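Bring back the proper shop counter

I've been going to the same hardware shop in Bendport since I was tall enough to see into the boxes of washers, and last December it took its counter out. There's a sort of island now, with a card reader on it, and you're meant to drift up to it from any side like a boat. I hate it. I've tried to like it and I can't, and I've been boring everybody I know on the subject for months, so it's your turn.

The old counter at Yüksel was a great long slab of wood with a brass ruler let into the top. You stood on your side and they stood on theirs. You said "I need the thing that goes in the other thing" and somebody went off into the back and returned with it in a little paper bag. I once bought a single screw there for 27p. Try buying one screw now! They come in a plastic blister of 70, and you take them home and use one and the other 69 live in a kitchen drawer until you die.

People tell me counters are unfriendly. A barrier, they say, as if we're all longing to get closer to the man who sells grout. But I've never felt less looked after than I do in a shop with no barrier in it. With a counter you know where to stand. You know who's next (more or less, and there's always one who pushes in, and the whole queue gets to enjoy disliking them together). You know that the person behind it works there and the person in front of it doesn't. I have been asked where the masking tape is three times since the refit, and I was wearing a bobble hat.

My friend Sachiko Kamata used to work on the cheese at Prisby, and she reckons the counter was the only thing that made the job bearable. It gave her somewhere to put her hands, she says. It also gave her somewhere to be. When they moved her out "onto the floor" she was expected to roam about with a tray, smiling, and she lasted until the summer. She doesn't even agree with me about the rest of it, mind you. She loves a self-service till and thinks I'm a dinosaur.

And yes, all right, I do know what was wrong with the old way. It was slow. You couldn't have a rummage. If you were shy, or young, or didn't know the word for what you wanted, it could be awful, and I can still remember my ears burning in the chemist's. The prices weren't always on things either, and some shopkeepers were snobs who'd look at your shoes before they looked at you. I wouldn't want every shop to go back. A bookshop with everything behind a counter would be torture.

But there are trades where you need to ask, and hardware is one, and so are cheese and fish and anything to do with plumbing. The browsing is pretend in those places. I don't browse hinges. I stand in front of 100 hinges feeling stupid, and then I pick the wrong one, and then I go back. How is that quicker?

The other thing we've lost is the talk. Waiting at a counter you overhear things: whose boiler's gone, which road's being dug up, what you do about moss. I learned how to bleed a radiator from a conversation I wasn't in. 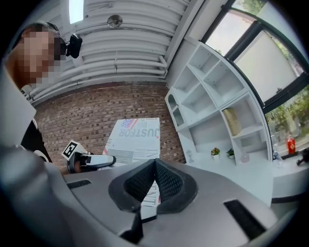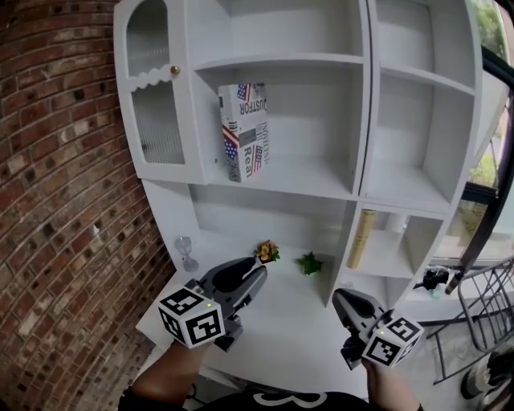 Trernedetti, the Italian grocer up by the station, still has its counter, and I'd like it noted that there's a queue out of the door most mornings at half past eight. Half of those people could get their ham in the supermarket across the road without waiting at all. They don't. They want it cut while they watch, and they want to be asked how thick, and then they want to change their minds. I always say "a bit thinner than that" even when it's fine.

I read one of those cheerful articles the other week about what shopping will be like in 2065, and it was all doors that know who you are and shelves that fill themselves. Not one person in it said good morning. Perhaps I won't mind by then, being either dead or very old, but I'd like to think there'll be one place left where I can hold up a broken bit of tap and have somebody say "ooh, haven't seen one of those for a while" and go and look out the back.

The brass ruler from Yüksel is on the wall by the fire extinguisher now, by the way. It's too high up to measure anything.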